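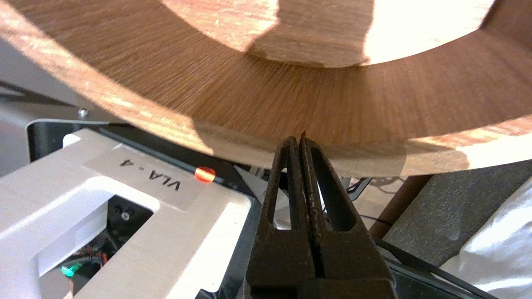 Chapter 3
When the hospital is a long way off

I trained in a big city hospital where the furthest anyone had to walk to find an obstetrician was down one corridor and up a flight of stairs. Then I took a job in Cotdale, population 3000, and on my second night there a woman rang the clinic at ten past two in the morning to ask whether she should start driving. I had no idea! I knew how to time contractions, how to listen for a baby's heartbeat and what to write on the chart, but I'd never once had to think about petrol, or kangaroos, or whether the creek crossing was open.

This chapter is about that phone call, and all the planning that should happen in the months before somebody has to make it. If you're going to work in a small town (and I hope a fair few of you will), travel is going to be part of nearly every pregnancy you look after. You'll talk about it as often as you talk about blood pressure.

By the end of the chapter you should be able to:

- sit down with a family and make a travel plan for labour
- explain the common choices about when to leave home, with the good and bad of each
- pack and check a roadside birth kit
- look after a mother and baby for the first hour if the birth happens before you reach a hospital
- write it all up afterwards so the next service can follow what you did

Section 3.4 on the kit is the one students tend to skip to. Go on, have a look, then come back.

3.1 Who travels, and how far

In Cotdale the nearest hospital with a birth suite was in Stusgate. On a dry afternoon with no road works it was an easy run. In the wet, or behind a cattle truck, it could take twice as long, and the phone dropped out on both sides of the range. Women with twins, high blood pressure or an earlier caesarean usually went further again, to Edmont, and they went early, often to stay in a unit near the hospital for the last few weeks.

I want you to think about what "went early" means. It means leaving your own bed and maybe your other kids. It might mean a partner who stays behind to work and then has to do the drive alone in the dark when the call comes. I looked after women who found the waiting harder than the birth, and a few who quietly came home again and told us later. I don't blame them one bit. A plan that looks lovely on paper but that the family can't live with is a plan you'll end up rewriting at two in the morning.

So ask early. I start the travel talk by 30 weeks at the latest, and sooner if it's a second or third baby, as later labours are often quicker than the first. I ask:

Who's driving, and who's the backup driver?
Does the car get there and back without trouble?
Where are the spots with no phone signal?
Who has the other kids, and can they come at night?
Where will you stay if you're sent away to wait?
What will it cost, and have you been told what help you can claim?

That last one gets missed all the time. Families told me they'd paid for weeks of motel rooms before anyone handed them the form. Hand them the form! Better still, fill it in together while the kettle's on.

A case to carry through the chapter

I'll come back to one family in each section, with the details changed enough that their own neighbours wouldn't pick them. They live on a property out past Srour, on a dirt road that joins the highway well short of Stusgate. It's November 2024, there are storms most afternoons, and she's expecting her third baby. Her second labour was short. She feels well, the baby is growing nicely, and she'd like to stay home until things start.

Her partner wants to go into town two weeks early. Her mum can mind the older children, but only from a certain point, and doesn't like driving after dark. The road has been closed once already this season, for a day and a night.

Before you read on, grab some paper and write down what you'd want to know before giving her any advice at all. Then write down what you'd say if she asked you straight out, "What would you do?" I get asked that every week, and I still have to take a breath before I answer.

Keep your notes handy. In 3.2 we'll go through the choices she has, starting with the one she likes best, and you can see whether your list changes once the rain sets in.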